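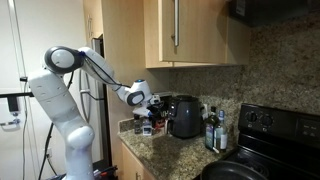 Re: Is saline solution worth the bother?
Posted by trumden_rye
I keep reading that two drops of salt water will fix any sour, and I'm not buying it. Made the same daiquiri twice on Thursday, one with and one without, and my wife couldn't tell them apart. Neither could I until I went up to five drops, and then it just tasted salty. I mix on a granite countertop in the corner of a compact kitchen, so every extra dropper bottle has to earn its spot. So far this one hasn't. What am I supposed to be tasting?

Posted by Coris17
What strength? If you stirred a pinch of table salt into a glass of water you have no idea what you're adding. 20 percent by weight is the usual. Weigh it.

Posted by trumden_rye
Weighed it. 20 g salt, 80 g water, kosher, fully dissolved.

Posted by Coris17
Then try it in something bitter. A daiquiri is the wrong test. Do a Negroni, two drops, and tell me the Campari doesn't calm down.

Posted by slowpour
Calm down compared to what? You knew which glass had the salt. I've seen this with big ice, with hand-cracked ice, with "expressed" peels from a foot away. People taste what they paid for.

Posted by Coris17
Salt costs nothing, so I didn't pay for anything.

Posted by slowpour
Fair. The Vikholm place downtown charges 17 bucks for a "saline gimlet" though, so somebody is paying.

Posted by D. Morikawa
I tended bar for years and used it in grapefruit drinks and nearly nowhere else. It helps a Paloma. In a whiskey sour I think the egg white and the sugar bury it. Cremilda Araújo taught me the trick and she only ever salted citrus juice that was a day old.

Posted by trumden_rye
Day-old juice is a different question, I'd just squeeze a fresh lime. But OK, I'll do the Negroni. Three glasses, two the same, wife pours, I pick the odd one out.

Posted by slowpour
Do it more than once or it's a coin flip with extra steps.

Posted by trumden_rye
Three Negronis a round, so give me until the weekend. If I miss it twice the bottle goes in the sink.

Posted by Coris17
Use the same vermouth bottle for all of them, and stir them for the same time.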